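Speaker notes: Budgeting for tub handling at Skalthorpe
Operations planning session, November

Opening. Thank the room. Say up front that this is a budget talk. The technical comparison is in the handout and I won't be reading from it.

Start with what we want to buy. The request is for one arm, a fixed table, a vision kit and two grippers, to sort and nest plastic tubs before they go to the packing line. At present this is done by hand on the warehouse floor. We have run it that way at Skalthorpe since the lease began, and the labour cost has never had its own line in the budget. It sits under general warehouse. First action item: give it a line, whether or not we buy anything.
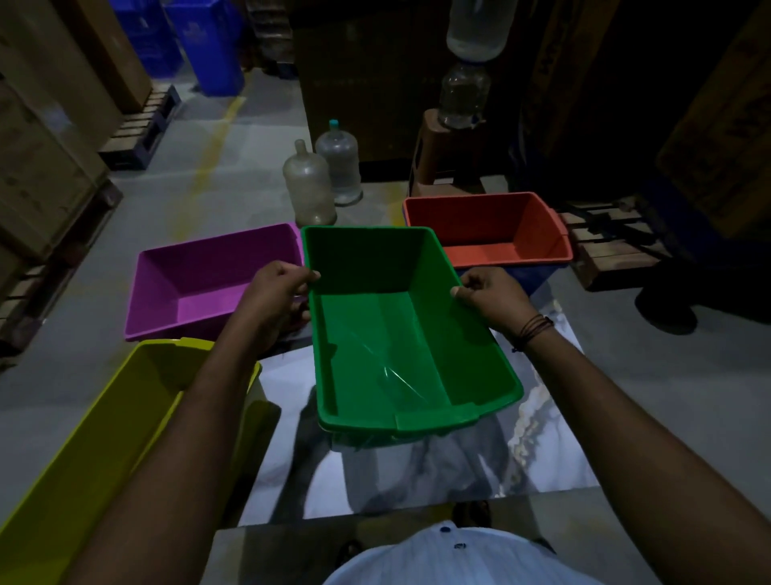

The quotes. We asked Gristar and Vandenberghe for prices on the same written scope. Gristar came back with a complete cell, guarding included. Vandenberghe quoted the arm and controller and left the table, guarding and grippers to us. On the first page Vandenberghe looks much cheaper. Once the missing items are added, the gap closes to $3000. Pause here and let people find the row in the handout.

Grippers. This is where I expect the questions. The tubs taper and have a flared rim, so a finger gripper has to get hold of the rim or go in over the wall. Suction is the other option. Suction cups are a consumable, and at $85 a set we should carry spares from day one. Neither supplier included spares. I have added them.

Colour. The tubs come in several colours and the colour matters to the customer, so the vision kit has to tell them apart under our lights. Our lights are poor. Vandenberghe wants a light bar over the table for $1945 installed. Gristar says its camera has one built in. I've asked for a trial in our building with our tubs before we accept either answer, and I'd like that trial written into the purchase order as a condition of the final payment.

Floor space. The cell needs a clear area with access on two sides. Walk people through the floor plan. The aisle line is worn and has to be repainted in any case, so put the repaint in this budget and do it once. Cartons and pallets on either side will need a permanent home somewhere else. Facilities has not priced that yet. Leave the row in the sheet marked "to come" and don't guess a figure on the day. 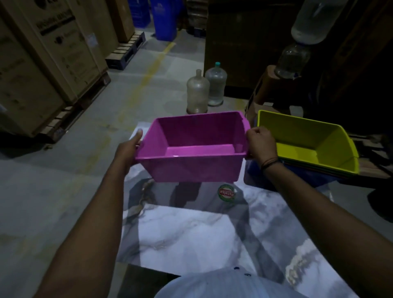

Nesting. Going in, I assumed the lift would be the hard part. Both suppliers said the same thing in their site reports: picking up one empty tub is easy, and separating or stacking nested ones takes more programming time. Ask for programming hours as a separate item. Gristar has included 31 hours. Vandenberghe bills as used, with no cap. We need a cap before we sign.

Shiny surfaces. Short point. Reflections can upset the camera, so the table top should be matte. It costs very little if it's specified at the order stage and a fair bit more as a change later.

Service. Serkeo looks after our conveyors and has offered to add the arm to the same contract. I have it in writing for the first year only. Years two and three in the sheet are my own estimate and are shaded grey. Please don't quote them outside this room.

Lease or buy. If someone asks, the lease option is on the last page of the handout. Over three years it costs more, but it comes out of operating and doesn't need head office approval. I have no strong view. Finance does, so let them speak to it.

What I need from the group. Agreement to create the labour line now. Agreement to pay for the trial. A decision on who owns the "to come" row. I'm not asking for the purchase itself to be approved at this meeting.

Questions. Leave ten minutes. Handouts are by the door, and there's a spreadsheet version for anybody who wants to check the sums.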